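Storage & Sorting board > Paper, Mail and Household Files
Thread: Does anyone still keep paper bills? (moving in April, need to decide) 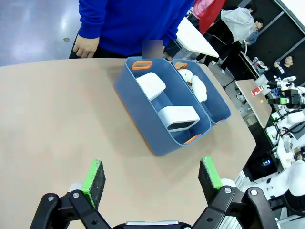

Post 1
tansyroad
February 14, 2023

Okay so we're moving from Hernby to Proltham in April and I have finally reached the closet with the paper in it. I have every electric bill going back to our first apartment. Also pay stubs, car repair receipts from a car we sold, the manual for a dishwasher that belonged to the PREVIOUS owners, all of it. I weighed the boxes on the bathroom scale because I was curious and it came to 209 pounds. Of paper!

My husband says shred the whole lot and scan whatever looks important. My mother kept everything and it saved her once in a fight with the gas company, so I was raised to believe you hang on to it. What do you all do? Is there a number of years? I bought a couple of blue bins with orange handles and in my head everything we keep has to fit in those.

Post 2
mulch_and_more
Seven years for anything tax related, one year for utility bills, toss the rest. That's what my accountant told me ages ago and I've never had a reason to regret it. Pay stubs can go once you've checked them against your W-2.

Post 3
DougalCarnegie
I'm going to disagree with the one year thing. When we sold our place in Clirgate the buyers asked for two full years of heating costs and I had them in a folder, took me five minutes. Also keep EVERY receipt for work done on the house until you sell it and then for a few years after that. Roof, windows, furnace, the lot. It can change what you owe when you sell.

Dougal

Post 4
pennywhistle37
You can download two years of heating bills from pretty much any utility website though?

Post 5
DougalCarnegie
You can until they switch systems. Ours did and all the old statements vanished. I called and got told to put a request in writing.

Post 6
mulch_and_more
Fair point on the house receipts, I should have said that. I keep those too. Still not keeping electric bills.

Post 7
lorna_b
Scan it! I did ours over one winter, a stack every night in front of the TV. It was 530 pages by the time I quit and I got pretty fast. Name the files with the year first so they sort right (I didn't do this with the first batch and had to go back and rename them all, which was worse than the scanning). Then I put copies on two thumb drives and one lives at my sister's house.

Don't shred birth certificates, titles, your marriage license, anything with a raised seal. My brother in law shredded his car title by accident and had to stand in line half a day to get a new one.

Post 8
tansyroad
Lorna, what did you scan with? I tried my phone and every page came out looking like a trapezoid.

Post 9
lorna_b
Just the all in one printer with the feeder on top. It jams if you leave a staple in, so sit there with a staple remover first. Phone is fine for small receipts if you lay them on something dark.

Post 10
pennywhistle37
Scanning old electric bills is a waste of a winter, sorry. If you wouldn't look at it on paper you won't look at it on a thumb drive either. Sort first, scan what's left.

Post 11
lorna_b
Well I enjoyed it lol

Post 12
tansyroad
Update! Went through four boxes tonight. House receipts in one folder, taxes in another, two years of utilities (for Dougal), and the dishwasher manual is in the recycling. There's a shredding day coming up at the Nisbet library parking lot so the rest is going in the trunk. I did keep our very first pay stubs, his and mine. They're hilarious.

Does anybody know if I need to hang on to old homeowners policies once they've expired? There's a whole box of just those.

Post 13
mulch_and_more
If there's no open claim I'd let them go. Hold on to the current one and maybe the one before it.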